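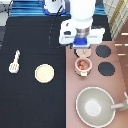 Udthorpe > Posts > Thread

Well, I've finally finished the blanket, the one I started in July on the train back from Udthorpe, and I'm so pleased I could hug the sofa. It ended up as stripes in the end, blues and teals much like the striped cloth along the back there, and I never tire of looking at them.

The yarn is Brarkico cotton, 16 balls of it, bought in two goes, so the second lot of navy is a shade off (only I can tell, I hope).

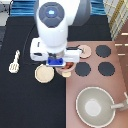
I cast on 70 stitches too many the first time and had to pull the whole lot out – a sad evening, that, though there was cake.

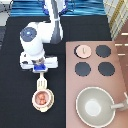 Little pot, shrimpy-looking pink thing inside.

If you're tempted, do the border last and do it slowly. Mine took 22 rows and some 2 weeks of evenings, with the radio on.

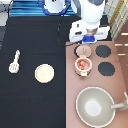
Next up is a cushion to go with it, and I've been dithering over colours ever since. I like that dusty pinky brown on the toy counter, the way it goes redder towards the right, so I may try two shades side by side and see how they sit with the blue.

Recent threads
Blocking without pins
Dollau wool fair, what I bought
Kong stitch, second attempt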